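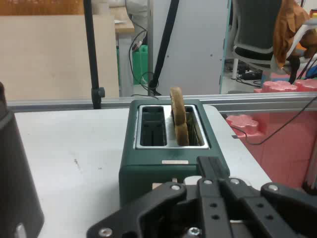
Taking toast out of a slot toaster: how much does the wrist camera help?

Student project report, second semester
Jairo Sotelo

1. Aim

The project compares two ways of teaching a robot arm to lift a slice of toast out of a two-slot toaster. Both learn from demonstrations given by hand. In the first, the policy gets pictures from a fixed camera beside the table and from a small camera at the wrist. In the second it gets the fixed camera only. I wanted to know how much worse the second one would be, as the wrist camera is the part of our set-up that most often needs refitting and recalibrating.

I picked toast because the task is short and has one hard moment. When a slice stands up out of the slot there is a strip of crust to take hold of, and the fingers have to come down on either side of it without touching the steel top plate. If they close too high they tear the crust. If they go too low they hit the rim.

2. Set-up

The toaster is a dark green one with a brushed steel top, placed on the white table with the slots pointing away from the arm. It was not plugged in at any point. The bread was toasted in the kitchen downstairs and put into a slot by hand before each trial, always one slice at a time, in the left or the right slot.

Demonstrations were recorded with Wadik, the teleoperation program written by last year's group. I changed two things in it: the gripper now closes at a fixed slow speed, and a recording is thrown away if it lasts less than two seconds, which got rid of many false starts.

3. Data

I recorded 1399 demonstrations between April and July. The toaster was moved a little after every tenth one, and turned by up to 15 degrees either way. The slot was chosen by a random list printed beforehand – when I chose it myself in the first week I used the right slot far too often, and those recordings were left out.

Bread turned out to be a bigger problem than expected. Slices from the same loaf get stiffer over an afternoon, and a stiff slice is much easier to lift. I therefore opened a new loaf for each session and noted the time at which each slice was toasted. Pale slices bend in the fingers and were the hardest to demonstrate.

4. Training

Both policies use the same network and the same number of training steps. The only difference is the wrist input, which is removed completely in the second version. Each was trained overnight on the shared computer. I did not tune the settings separately for each version, so the fixed-camera policy may be slightly below what it could reach.

5. Results

Each policy was given 50 trials, with the same toaster positions in the same order. A trial counted as a success if the slice was lifted clear of the slot and put down in one piece on the plate.

Both cameras: 41 successes
Fixed camera only: 26 successes

Of the nine failures with both cameras, 7 were torn crusts and two were slices that slipped back into the slot. With the fixed camera only, 15 of the 24 failures happened before the slice was touched at all. The fingers came down beside it, usually too far towards the empty slot, and closed on air or stopped against the top plate. The remaining nine were torn crusts.

Torn crusts are therefore nearly as common with the wrist camera as without it. The camera helps the arm find the slice, but it does little for the grip. Huamán, who supervised the project, suggested checking this by starting the fixed-camera policy with the fingers already lined up. I did this for ten extra trials one Thursday and got eight successes. Ten is too few to settle it.

6. Problems

The black fingers fill a good part of the lower half of the wrist view, and at the lowest point of the movement they can hide the edge of the slot. Light from the window on the steel plate also upset both policies in the late afternoon. The trials in section 5 were all run before 3 p.m. with the blind down.

7. Next steps

The obvious change is to the grip. Softer finger pads are on order, and the same 50 positions should be repeated with them. I would also like to try two slices at once, where the second slice gets in the way of the finger on that side. The position list and the slice notes are in the project folder, together with the changed version of Wadik.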